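Tarkberg arm, shop build notes
Section 4: Wrist camera and gripper, first cloth test

Do section 3 first. Arm homed, e-stop in reach.

1. Power off. Bolt the camera bracket to the wrist plate, 2 screws. Snug, no more. The Vilton bracket strips easy.
2. Run the cable along the inside of the forearm. Leave slack at the wrist, then tie it down.
3. Power on at 12 V. Wait for the Bech board to stop blinking.
4. Open the gripper all the way. Both fingertips should show at the bottom of the picture. If you only get one, loosen the bracket and turn it a hair.
5. Set grip limit to 400 in the Istau menu. Save it. It does not save by itself.

CAUTION: Keep hands out from between the fingers any time teh board is live. Open doesn't mean off.

6. Lay old jeans on the bench. Pick a pair with contrast stitching, easier to focus on.
7. Jog down slow, fingers open. Stop short of the cloth. 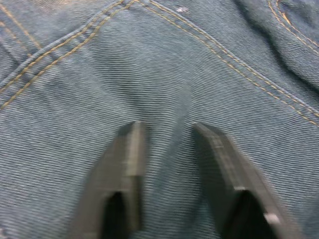 Step 7. Fingers open over the denim, yellow double stitching on the seams.

8. Focus till you can see the weave. Soft near the fingers is OK.
9. Close on a fold, lift a little, hold, open. Do it 2 times.

Note: if it slips, check the fingertips for grease before you touch the limit. Dont go over 400, the gears won't like it.

Next: section 5, saving positions.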